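Leltard Laborbedarf
Startseite / Verbrauchsmaterial / Elektrochemie / Kalibrierlösungen

Pufferlösungen der Reihe Murkby
Artikelgruppe 152

Die Pufferlösungen der Reihe Murkby dienen der Kalibrierung und regelmäßigen Überprüfung von pH-Messketten in Ausbildungs-, Betriebs- und Untersuchungslaboratorien. Sie werden gebrauchsfertig geliefert und dürfen nicht verdünnt werden. Die angegebenen Sollwerte gelten bei einer Temperatur von 20 °C. Für abweichende Temperaturen liegt jeder Packung eine Korrekturtabelle bei, die auch in der Gebrauchsanweisung abgedruckt ist.

Lieferbare Ausführungen

Phthalatpuffer, sauer, rot eingefärbt
Phosphatpuffer, neutral, ungefärbt
Boratpuffer, alkalisch, blau eingefärbt

Die Einfärbung soll Verwechslungen am Arbeitsplatz vorbeugen und hat auf den Sollwert keinen Einfluss. Für photometrische Untersuchungen sind die eingefärbten Lösungen nicht vorgesehen. Auf Anfrage können der saure und der alkalische Puffer ungefärbt bezogen werden; die Lieferfrist verlängert sich in diesem Fall, und es gilt eine Mindestabnahme.

Gebinde

Standardgebinde ist die Flasche zu 100 ml mit Dosieraufsatz und Originalitätsverschluss. Flaschen mit beschädigtem Verschlussring sind bei der Warenannahme zurückzuweisen. Der Kombinationssatz enthält je eine Flasche der drei Ausführungen sowie einen Vordruck für das Kalibrierprotokoll. Nachfüllgebinde werden nicht angeboten. Ein Umfüllen aus größeren Behältern hat sich in der Praxis als häufige Ursache von Verunreinigungen erwiesen und widerspricht der Zweckbestimmung des Produkts.

Hinweise zur Anwendung

Vor der Kalibrierung ist die Elektrode mit entionisiertem Wasser abzuspülen und mit einem fusselfreien Tuch abzutupfen. Reiben ist zu vermeiden. Die benötigte Menge wird in ein sauberes, trockenes Gefäß gegeben, das ausschließlich für diesen Zweck verwendet wird. Die Glasmembran und das Diaphragma müssen vollständig eintauchen, ohne den Gefäßboden zu berühren.

Begonnen wird mit dem neutralen Puffer. Anschließend folgt derjenige Puffer, der dem erwarteten Messbereich am nächsten liegt. Der Messwert ist erst zu übernehmen, wenn die Anzeige stabil ist — bei älteren Elektroden kann dies deutlich länger dauern als bei neuen. Zwischen zwei Lösungen wird erneut gespült.

Gebrauchte Lösung ist zu verwerfen. Sie darf unter keinen Umständen in die Flasche zurückgegeben werden.

Haltbarkeit und Lagerung

Ungeöffnete Flaschen sind bis zum aufgedruckten Verfallsmonat verwendbar, sofern sie verschlossen, frostfrei und vor direkter Sonneneinstrahlung geschützt gelagert werden. Nach dem Öffnen verkürzt sich die Verwendungsdauer beim sauren und beim neutralen Puffer auf 3 Monate. Der alkalische Puffer nimmt Kohlendioxid aus der Raumluft auf und sollte unmittelbar nach jeder Entnahme verschlossen werden; für ihn wird eine kürzere Frist empfohlen, die dem Etikett zu entnehmen ist. Das Datum der Öffnung ist in das dafür vorgesehene Feld einzutragen.

Trübungen, Flocken oder Schimmelbildung machen eine Lösung unbrauchbar, auch wenn die Frist noch nicht abgelaufen ist.

Rückführbarkeit und Dokumentation

Jede Charge wird vor der Freigabe gegen hauseigene Referenzlösungen geprüft. Das Chargenzertifikat nennt den gemessenen Wert, die Messunsicherheit und den Verfallsmonat. Es kann unter Angabe der Chargennummer über das Kundenportal abgerufen werden. Laboratorien, die im Rahmen ihres Qualitätsmanagements eine Papierausfertigung benötigen, vermerken dies bitte bereits auf der Bestellung.

Zubehör

Elektrodenaufbewahrungslösung Rirer
Reinigungslösung Rirer für proteinverschmutzte Diaphragmen
Kalibriergefäße Ichikawa, standfest, mit Deckel
Spritzflasche für entionisiertes Wasser

Die Kalibriergefäße Ichikawa sind auf den Inhalt der Standardflasche abgestimmt und können gespült werden. Die Aufbewahrungslösung ersetzt den Puffer nicht und umgekehrt — eine dauerhafte Lagerung der Elektrode in Pufferlösung beeinträchtigt deren Ansprechverhalten.

Sicherheit und Entsorgung

Das Sicherheitsdatenblatt der jeweiligen Ausführung ist vor der ersten Verwendung zu lesen. Für den Boratpuffer gelten gesonderte Hinweise, die insbesondere in schulischen Einrichtungen zu beachten sind. Reste werden nach den örtlichen Vorschriften entsorgt.

Bestellung und Beratung

Bestellungen nehmen wir schriftlich oder über das Kundenportal entgegen. Öffentliche Einrichtungen können Rahmenverträge mit festen Abrufterminen abschließen; Anträge für das Folgejahr werden ab Oktober bearbeitet. Ab einer Abnahme von 20 Kombinationssätzen entfällt die Versandpauschale.

Fachliche Fragen zur Auswahl der Puffer und zur Gestaltung des Kalibrierprotokolls beantwortet Nanami Yoshida, Anwendungsberatung Elektrochemie.

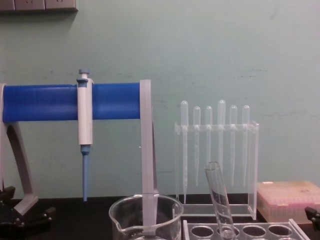

Schriftliche Anfragen richten Sie bitte unter Angabe der Artikelgruppe und, soweit vorhanden, Ihrer Kundennummer an die Anwendungsberatung.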